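Wiping demos: keep the blurred wrist frames or filter them?
Manipulation data > Collection practice
14 replies · 1,821 views

trakier_ops
10 September 2025

Looking for opinions on filtering before we freeze the set.

Setup: single arm, parallel gripper, wrist camera plus one fixed camera, teleoperated with a Trakier leader arm. Task is "wipe the closed laptop with the cloth." We have 300 demonstrations from 11 operators. Policy is a fairly standard action chunking model, images at the control rate, no depth.

The wrist stream has a lot of motion blur, mostly in the reach and the wiping strokes. My colleague wants to run a sharpness score over every frame and drop episodes below a threshold. I tried that on a subset and it removed almost every episode from our two fastest operators. Those are also the ones I would most like to keep.

Exposure was left on auto in March when we started and never changed.

3 likes

kessel_run_time
Don't drop them. Blur in the wrist view correlates with speed. If you filter on sharpness you are filtering on speed, and you will get a policy that creeps. We did this once on a drawer task and spent weeks blaming the action head.

7 likes

flatfield
Disagree, at least in part. Some blur is fine. An episode where the cloth can't be located for most of the approach teaches the model to ignore the wrist camera and lean on proprioception. Works until somebody moves the laptop.

Fix the exposure first. Short shutter, more light, accept the gain noise. Noise is much easier to live with than smear.

5 likes

kessel_run_time
Fixing the exposure does nothing for 300 episodes already on disk.

flatfield
No, but it decides whether the next batch matches deployment. If they shorten the shutter at run time and train on the old frames, that is a shift too. Pick one setting and use it for both.

4 likes

nullspace_ned
What does the fixed camera look like during the same frames? If it is sharp, the pair still carries the information. I would keep everything and add blur augmentation to the sharp frames so the two groups overlap.

trakier_ops
Fixed camera is fine, but the arm occludes the cloth in the last part of the reach. The wrist view is the only one that sees the grasp, so I can't rely on the pair there.

Adding a wrist frame from the set so we are talking about the same thing.
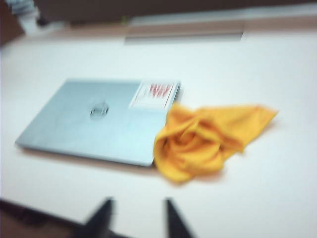 My current rule is that a frame is usable if a person can mark the cloth outline and the nearest laptop edge without looking at the neighboring frames. By that rule this one passes. The sharpness score rejects it, along with the whole episode. The lettering on the sticker is gone, but the policy has no use for the lettering.

I had three people apply the rule to 100 randomly drawn wrist frames and they agreed on nearly all of them. The disagreements were all on folds of cloth, where one person marked the bunched part and another included the flat end.

2 likes

flatfield
OK, that is better than what I was picturing. Yellow on white helps you a lot. Try the same rule with a gray cloth on a silver lid and I expect it falls apart.

If every demo has that cloth, your blur tolerance is really a color cue. I would want to see it hold with a second cloth before calling the data good.

6 likes

kessel_run_time
Fair point, although it is an argument about variety and has little to do with filtering. Keep the episodes, collect more with other cloths.

trakier_ops
We have a few cloths. Most episodes use yellow because it was the easiest to see on the operator display - probably a bad reason.

dalen_bench
We went through this at Dalen with a folding task. Two things that helped:

1. Log exposure time and gain per frame. We hadn't, and could not separate blur from focus problems afterward.
2. Store a blur score as metadata and never delete on it. Weight the sampler if you must.

Also check your timestamps. With long exposures ours were stamped at readout, so the image lagged the joint state by a variable amount. Correcting that gained us more than any filtering did.

9 likes

nullspace_ned
Seconding the timestamp check. The Clirnivau driver stamps at readout by default too. There is an option for mid-exposure.

trakier_ops
We are on the Clirnivau driver and I had not looked at that. Checked now: it is set to readout. Exposure was not logged, so the old episodes can only be corrected with a constant offset.

Plan: keep all 300, store the score, apply the offset, lock the shutter for new collection, rotate cloths. Then train with and without the low-score episodes and compare success and completion time.

4 likes

flatfield
Move the laptop between trials when you compare. Otherwise the run with the blurry episodes will look better than it is.

triltden_user2
Is there an export path that keeps per-frame metadata? The Triltden converter drops any field it doesn't recognize.

dalen_bench
Put it in a sidecar file keyed by episode and frame index. Ugly, but it survives conversion.

1 like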